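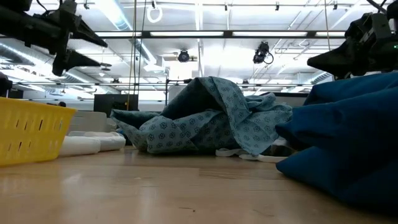

The case for the badly folded towel

Jan 6, 2023

Every January the papers run the same advice on getting the house in order, and a good part of it is about folding. Shirts into thirds, towels with the edges turned in, fitted sheets made into a rectangle by a method that takes a full page to explain. I have tried most of it over the years and I think the greater part of it is a waste of an evening.

I should say where I stand. I did the linen at a guest house in Clatthorpe for two years, and there I folded to a standard. Sheets went on the shelf with the closed edge facing out, and pillowcases went in stacks by size. It had to be done that way. Several of us used the same cupboard, and whoever was making up the rooms needed to take a double sheet without opening it to check. Folding saved time there.

At home it mostly costs time. A household of ordinary size has a small number of towels and everyone knows where they are. If they are folded in half and half again, they fit on the shelf. If they are folded by the hotel method, they fit on the shelf slightly better, and the space left over is not used for anything. I have looked at the gap above my own towels for years and have never found a purpose for it.

Clothes are a different matter, but only some of them. A work shirt creases and should be hung up. Trousers with a pressed line should be hung up too. Jumpers ought to be folded, as they lose their shape on a hanger. After that the list gets short. Pyjamas, gym things, socks, pants, vests and the clothes kept for painting the shed can go in a drawer as they are. Take a pair of pyjamas that has been folded with care and another that has been pushed in, wear each for ten minutes, and they look the same.

My neighbour Fedir Melnychuk disagrees with me on this and has done so over the fence many times. His view is that the folding matters less than the habit, and that if you let the socks go you will soon let the washing up go as well. I understand the argument but I have not seen it happen. I stopped folding socks 19 years ago and the washing up is still done every night before bed.

What I have seen is the opposite. People who believe that every item must be folded properly tend to put off starting. The clean washing stays in the basket for days, gets picked through each morning, and ends up on a chair. Then it is hard to tell what is clean and what has been worn, and some of it goes back in the machine for no reason. A lower standard would have had it all in the drawers on the first evening. This is the strongest argument I know for folding badly, and the magazines never make it.

There is also the money side. A set of drawer dividers from Hornis costs more than 80 pounds for a normal chest, and you need to keep folding to the right size or they stop working. The Tanasarn boxes for under the bed are cheaper and better made, but they have the same fault. They are built for clothes that have already been sorted, and the sorting is the part that people don't want to do. I bought both. The dividers went to the charity shop in March and the boxes now hold wrapping paper and spare light bulbs.

I would make an exception for small flats. Kyrylo Ostapchuk, who I worked with at Clatthorpe, lives in one room with a bed that comes down over the sofa, and he folds everything tightly because he has a single cupboard. He is right to. With that little space, I would do the same. Most of the advice, though, is not written for people in one room. It is written as though a neat stack were good in itself, wherever it happens to be and whoever has to make it.

I would also keep the good tablecloth folded, and anything that belonged to somebody's grandmother. Old cotton goes weak along a crease if it is left for years, so it should be opened out now and then and folded along a different line.

For the rest, my advice for the new year is to decide which things in the house are worse for being crumpled, fold those, and put the others away.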